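Chapter 4

Can It Do the Fiddly Bits Yet?

What this chapter covers: why small jobs are hard, what a fixture does for you, how to read a success rate, and why the washing-up is still yours.

When I started teaching this course I used to open with a question: which job at home would you hand over to a machine tomorrow, if you could? I've asked it for years now and the answers barely move. Laundry wins, then the dishwasher (loading it, emptying it, arguing about how it was loaded), and then somebody at the back says "finding things". I love that last one. I would pay good money for a machine that could find my glasses.

What people hardly ever say is "changing a part in my computer", and yet that is where I'd like to begin. It's a proper shop-floor chore. Repair benches do it all day long, and it has nearly everything in it that makes handwork difficult for a machine. You have to pick up something small and flat without touching the wrong bit of it. You have to carry it across and put it down the right way round, in a place that allows very little slop. There's a bracket to open first and close afterwards. Press too lightly on a memory module and it won't seat, press too hard in the wrong spot and you've bought a new motherboard.
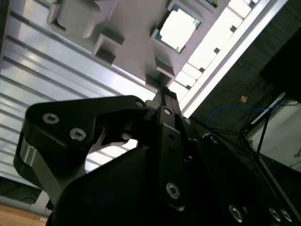

Think for a moment about how you'd pick up a processor yourself. You'd probably come at it by the edges, with a thumb and one finger, and you'd know you had it before you lifted. You wouldn't be able to say how you knew. If it tipped a little you'd correct it, still chatting to whoever was next to you. A two-fingered gripper has to get by with much less. It has two flat surfaces that close towards each other, whatever sense of force its builders have given it, and a camera view that its own fingers may be blocking at exactly the wrong moment.

So we help it. We put the part in a tray with a pocket that fits, so that it starts in a known place and at a known angle. The trade calls this fixturing and it is far older than robots. Any joiner with a jig is doing the same thing. In Chapter 2 I told you about the packing line at Valtivier, where the bottles arrive standing up in a star wheel and the arm just goes to the same spot over and over. People look at a line like that and say the robot is clever. I'd say a good deal of the cleverness is in the wheel!

There's nothing wrong with that, by the way. I get cross when students write "it only works because of the fixture" as though they'd caught somebody cheating. A factory is one enormous fixture. The trouble comes when a result from the bench gets carried home and set down in a kitchen, where the forks are in a heap and one of them is under a tea towel.

Let me give you some numbers to chew on. A class of mine ran a little trial with an arm we called Jivach (a student's choice of name, don't ask me). The task was to lift a square part from one pocket and set it in another. With the tray bolted down we got 80 good placements before we stopped for lunch, and everybody was very pleased with themselves. Then we took the bolts out and let the tray be nudged a few millimetres between goes. Out of 16 attempts, 13 were good. That still sounds respectable, doesn't it? Now imagine a plumber who got it right 13 times in 16. Imagine it's your socket, with all those little pins, on the other three.

I want you to keep that feeling when you read claims about household machines. Always ask what was allowed to move. Ask who set things up before the attempt and who tidied up after it, and whether their time was counted. In our trial it wasn't, and I'm a bit ashamed of that now.

You'll also want to separate the steps. "Replace the memory" is one line in a service manual, but for a machine it's a string of small jobs: find the module, grip it, turn it, line it up with the slot, push, check. If each step goes well most of the time, the whole string goes well rather less often, and the longer the string the worse it gets. We'll do the sums in section 4.3. They're easy sums and they explain a lot of disappointment. 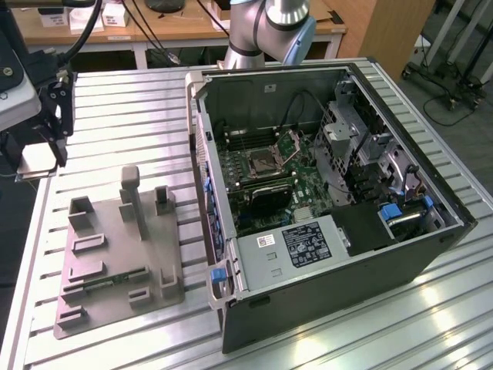 Lefèvre, 2024-11-28

I'm adding this note for the new printing. In October I spent some days with the Astero teaching group here, and I came away a shade more hopeful than the first version of this chapter was. I've left the old text alone, grumbles included, and put the newer thoughts in here where you can argue with them.

First, the shop floor. Can machines do bench chores yet? Some of them, yes, if the parts are laid out in holders and the work lies still with its lid off. I've moved from "not really" to "often enough to be worth a look", and for me that's quite a jump. A long narrow circuit board waiting in a slot is a much kinder problem than the same board loose in a drawer. Cables remain horrible. They droop where they like, they're never in the same place in two machines, and a gripper that's perfectly happy with a rigid part can get itself into a dreadful pickle with a floppy one.

Second, the home. Here I've hardly moved at all. I went through a list of 800 chores that past students had written down for me, and what struck me was how many began with something soft, tangled or hidden. Duvet covers. Headphone leads. The sock behind the radiator. Very few came with a tray.

Before you read on, try this. Pick one job you did today with your hands and write out every step, including the ones you'd be embarrassed to mention. Put a mark beside each step where you felt for something without looking. Keep the page, we'll need it in 4.2.

4.1 What a hand knows

Close your eyes and take a coin out of your pocket.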